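About Nastness

Nastness is a test and evaluation group based in Nanddale. We measure whether manipulation software can carry out ordinary household and shop-floor chores, and we publish the results in a form that a purchasing officer or an engineer can use. We do not build robots or sell them. Our clients are manufacturers, aged care providers, property managers and a small number of research labs, and all of them are asking some version of the same question: can a machine do this job yet?

For most jobs the current answer is no, with qualifications. The qualifications are where our work sits.

What we test

The chore list has 30 entries. It covers opening and closing doors, drawers and cupboards, turning taps, loading a dishwasher, wiping a bench, moving cartons from pallet to shelf, sorting fasteners into bins, and returning tools to a shadow board. Every entry has a written start state, a written finish state and a time limit. A chore is scored as complete only when the finish state is met without a person stepping in. Partial credit is recorded separately and never added to the headline score.

We chose the entries by dullness. If a cleaner or a storeperson would not bother to mention the task at the end of a shift, it was a candidate. Demonstration tasks such as pouring coffee or folding a single pre-flattened shirt were left out. They are over-rehearsed across the industry, and a good result on them predicts very little.

How we test

Trials are run first in simulation and then, for the policies that pass a threshold, on hardware. Simulation allows us to change the room between trials at almost no cost: door material, panel style, wall finish, floor colour, lighting, approach angle. The handle or knob can be held constant while everything behind it changes, or the reverse. A policy that opens one door in one kitchen has been shown to open one door in one kitchen. The varied set tells us how far that result travels.

Doors take up a larger share of our simulator hours than any other entry. The approach has to be close and reasonably square, the fingers have to close on the right part of the assembly, and the motion afterwards has to follow an arc set by hinges the policy may not be able to see. Round knobs are scored separately from lever handles. The two fail differently. 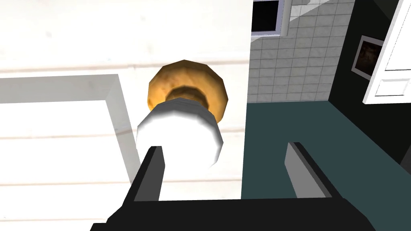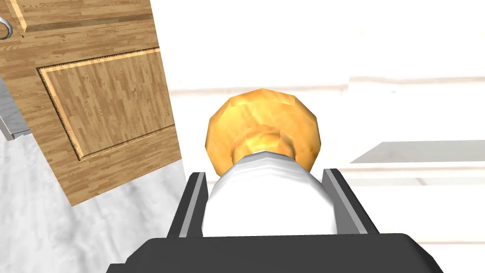 Gripper at a brass-coloured knob on a white neck, simulated, two door finishes.

Hardware trials follow the same protocol with fewer variations. The Nanddale workshop has a kitchen bay and a packing bay, both built from standard trade fittings bought over the counter. Fittings are replaced on a fixed schedule, as a worn latch is easier to open than a new one and will flatter the score. Arms and end effectors are supplied by the client or taken from our own pool.

Where things stand

The current edition of our results covers 574 task variants. In broad terms, the shop-floor entries score higher than the household ones. Bins are where they are supposed to be, cartons are rigid, lighting is even, and the machine can usually be bolted down. Household entries suffer from clutter, soft items and fittings that differ from one room to the next. Pick-and-place of rigid objects is good enough to plan around in some settings. Anything involving cloth is not. Articulated objects such as doors and drawers fall between the two, and the spread between the best and worst policies is wide.

We do not forecast. Clients regularly ask when a given chore will be solved, and our reports contain no answer to that. They state what was tried, under what conditions, how many attempts were made and how the failures were classified. Failure classes are reported in full — missed grasp, slip, wrong part grasped, collision, timeout, and task abandoned by the policy.

Tools and partners

Our scoring software is called Skiller. It reads trial logs, checks the finish state against the written definition and flags any trial that needs a second look by a person. Skiller is maintained in-house and licensed to partner sites without charge, on condition that unmodified logs are kept for two years.

A partner site in Guimarães runs the packing entries on its own hardware and repeats a portion of our Nanddale trials each edition. Where the two sites disagree beyond the stated tolerance, the entry is withdrawn until the cause is found. This has happened with 6 entries so far. Most came down to differences in friction between nominally identical surfaces, and one to a rounding error in our own time limit check.

Independence

Clients pay a flat fee per evaluation, set before testing begins. They may choose not to have a result published, in which case the edition records that an evaluation was withheld. They may not publish part of one. Staff do not hold shares in any company whose product has been evaluated.

Visits to the Nanddale workshop are by arrangement, mornings only.

Contact | Test protocols | Careers | Privacy | © Nastness. All rights reserved. | Back to top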